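Coursework > Workspace Design > Project Reports > Tabletop Layout

Marking Out a Shared Table for Sorting Dishes and Small Items
Baidoo, Project 3

1. Purpose

The project tested whether a taped grid makes it easier to return dishes to the same place on a plain tabletop. An unmarked table was used for comparison. The work took place in the Urach room during February.

2. Method

The top was covered with paper and divided with tape. Each dish was assigned one cell, and its position was recorded by row and column. A trial consisted of clearing the table, setting the dishes out again from the written list, and measuring the offset of each dish from its recorded position. We ran 154 trials, 59 of them on the unmarked table. Trials in which the paper had shifted were repeated.

3. Layout
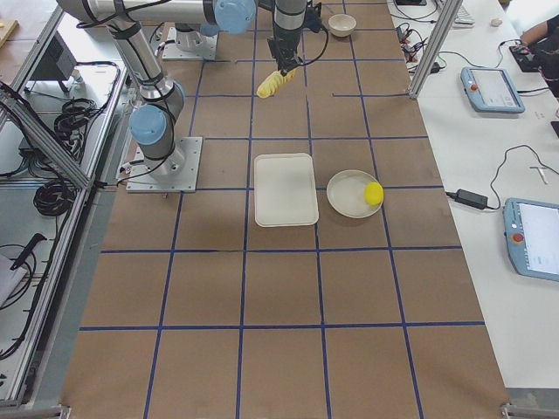

Cell size was set by the largest dish, with clearance left for handling. Smaller dishes therefore have a lot of spare room, and most of the placement error came from them. The rectangular tray is easier to align than the round plate in the next cell, as its long side can be set parallel to the tape. The small white bowl has a cell to itself farther up the table. Dark blue tape on brown paper gave enough contrast to read the lines without extra lighting.

4. Remaining Work

Cell labels were not tested. Tape width should be reduced in the next version.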